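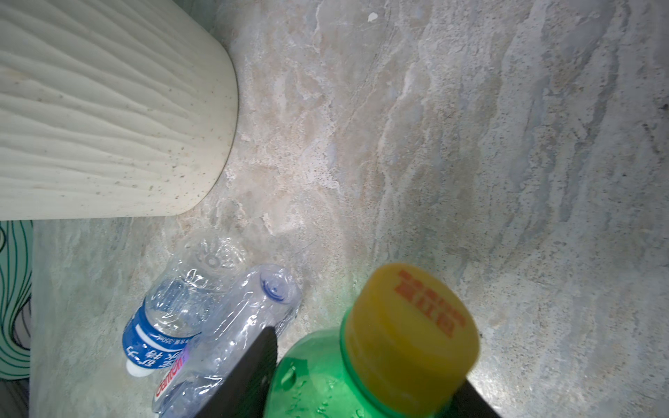 The Pimoron on bottle duty, marble-patterned floor, green one next.

My sister-in-law Naledi says I write the longest product reviews on earth, and that if I'm going to write that much I should at least put a story in it. So fine, Naledi Chauke, this one's for you.

The Pimoron came to our shop on a thirty-day trial. I run the snack counter at the Prelleck bus station, which means I also run the floor in front of the snack counter, which means bottles. People drink half a bottle, crush it, aim at the bin and get on the 413 to Brustulcombe without looking back. I've been picking those things up for years and my knees have opinions about it.

Qusai Hijazi from the rental company brought it over and walked me through it in the time it takes to drink one coffee. (He drank two.) It's an arm on a rolling base with two black fingers and a little camera so it can see what it's grabbing. You pay by the month. I won't tell you the price because he gave me a deal and asked me not to, but I will say I did the math on a napkin and then did it again on a cleaner napkin.

"Name it," he said. "People who name it keep it."

"I'm not naming it," I said.

I named it Harb. Harb was my grandfather, and he also moved slowly and would not be hurried by anyone.

The first week I mostly watched. There's a screen on the counter that shows you what the fingers are up to, and I got hooked on it like some people get hooked on cooking shows. You'd see the floor, the gray and beige swirls I've mopped so many times I could draw them from memory, and then two flattened bottles lying one on top of the other, and then a green one with a yellow cap sitting right there between the fingers, little drops all over it. I'd stand there whispering "go on, go on," with a customer waiting on a cheese roll!

Naveed Rajput, who drives the late 413, started coming in early just to watch with me. We got a bit competitive about it. He'd pick a bottle and I'd pick a bottle, and whoever's bottle went in the bin last bought the tea. I lost a lot. Harb does not care for the ones that are squashed totally flat, and I am loyal to an underdog.

Now, complaints. It beeps when it backs up and there's no way to make the beep quieter, only off. The charger cord is too short for any outlet I own. And it once spent most of a lunch rush trying to pick up a sticker that was stuck to the floor. I let it try. I figured it would learn something or I would.

Then came the last night of the trial. Qusai was picking it up in the morning, and I'd decided no, it was too much money for a place my size. I told Harb so while I was closing up, which felt rude to do over text. Randa Salameh from the flower stand was there too, waiting on her ride, and she said, "How many did it do?"

I'd never looked. There's a counter in the settings, three menus down, so we looked. It said 3076.

Randa put her bag on my counter and was quiet for a bit. Then she said, "That's 3076 times you didn't bend over, Najwa."

I thought about my knees. I thought about the fact that I'd walked home every night that week by the long way, past the river, and hadn't noticed I was doing it.

When Qusai showed up with his van I had the coffee ready, and I'd found an extension cord in the back that reached.

"So what did you name it?" he said.

"None of your business," I said, and signed the thing.

Four stars. I'm taking one off for the beep.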